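4 min read

Last updated Monday, May 24, 2021

The prayer notebook went around the family for years before it had a name. It was a plain school notebook that started in the kitchen of a farmhouse in Givach, and it was mailed from one household to the next whenever it filled a few more pages. The woman who keeps it now asked that her name be left out. "It belongs to all of us," she said. "I just have the shelf."

There have been 12 notebooks so far. The first belonged to her grandmother, who wrote down one thing each night that she was thankful for and one person she was worried about. Most entries are a single line. Some are only a first name and a date.

"She didn't think of it as writing," her granddaughter said. "She never kept a diary. If you had told her people would read it later she would have stopped."
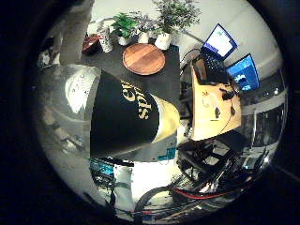

When the grandmother died, the notebook went to her oldest daughter in Lindemann, who kept it up for a month and then mailed it to a sister with a note that said "your turn." No rules were ever set. Each household holds it as long as it wants and then sends it on. The longest anyone has kept it is 44 weeks, during a hard pregnancy.

"We let that one go," she said. "You don't call somebody on bed rest and ask for the book."

The children write in it too. One page has a list of pets, living and dead, in green crayon. Another has a complaint about a brother, followed by a prayer for the same brother in an adult's handwriting. She thinks the second part is her mother's.

She was not always a believer in the project. In her twenties she lived in Varnon, had stopped going to church, and passed the notebook along the day it came. For two rounds she wrote nothing in it.

"I was embarrassed by it, I guess. Then one October it came and I read the whole thing on the floor. I was in there 107 times. People had been writing me down the entire time I was skipping my turn."

She counted twice, she said. After that she wrote a full page, which she has not reread.
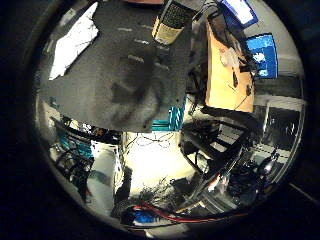

Faith & Family

The notebooks now have a second job. Cousins who are getting married ask to borrow the early ones, and a niece in Flastach copied out every entry about her late father so her sons could have them. It took her 3 winters.

Asked what she would tell a family that wanted to start one, she took a while to answer. She said to buy a cheap notebook, because people are afraid to write in a nice one.

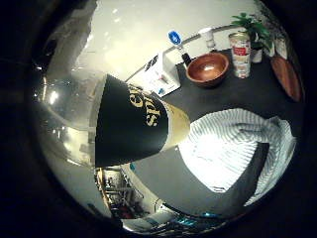 She also said to leave the bad weeks in. Her aunt once wanted to tear out some pages from a year when two of the brothers weren't speaking. The pages stayed, and the brothers have both read them since.

"They don't talk about it," she said. "One of them wrote 'sorry' in the margin. I know which one, and I'm not telling."

The current notebook is due to leave her house next week. She still hasn't written her entry.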